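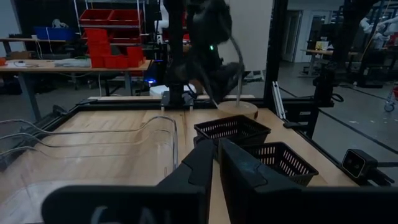
What's the best way to clean black plastic mesh baskets when dust has settled into the slots?

Soak them in warm water with a little dish soap for 20 minutes, then run a soft brush along the slots from the inside out. Rinse and stand them upside down on a towel until dry.

Community Help > Storage and Workspaces > Baskets and Bins

Posted by Fotini Andreadis, February
Reading time: 2 minutes

I have a set of these on a wooden work table and the dust gets packed in the corners of the slots. Wiping only pushes it further in. I don't want to scratch the wood either when I slide them back.

Manolis Gavalas
Vacuum first, before any water touches them. Use the small brush head. Wet dust turns to paste in those slots and then you need a toothbrush for every row. I did mine in the sink at the Prirkgate workshop and it took most of an evening. For the table, stick felt pads under the corners. They peel off after a wash, so keep a spare sheet.

Ljubica Kadrić
Dishwasher, top rack, no heated dry. One of mine warped a little at the rim but it still holds about 400 screws.

Stavros Lazaridis
I wouldn't use the dishwasher. Soap and a brush is enough. Check underneath for grit before you put them back, that's what marks the wood.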